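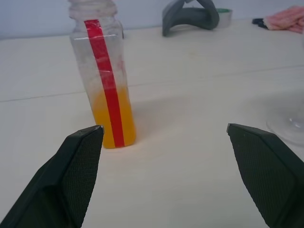 A clear bottle of orange-yellow liquid, marked with a strip of red tape.

GETBERG, 10 Oct 2023 — Alberg, which makes software for people who schedule city buses, today released Davel, a depot planning program that tells dispatchers which bus is parked behind which other bus. Anyone who has tried to get the 5 a.m. airport run out from behind a coach with a flat battery will see the appeal.

Davel went on trial last winter at the Szénási depot, home to 600 buses and one very old whiteboard. Over the trial it assigned 3,553 overnight parking spots and flagged 1,438 cases where the first bus due out in the morning was going to be the last one able to move. Drivers were told their bay number by text message. Most of them read it.

"We used to run the yard on memory, and the memory belonged to a man who was about to retire," said Kálmán Kun, head of product at Alberg. "He was very good. He also took August off."

The program works with the timetable and workshop lists a depot already keeps, and it reshuffles the plan when a bus comes in late — so, nightly. It runs in a browser and prints on plain paper for supervisors who prefer something they can fold.

Davel is open for orders now, with first installations in November. The whiteboard at Szénási remains in service for birthdays.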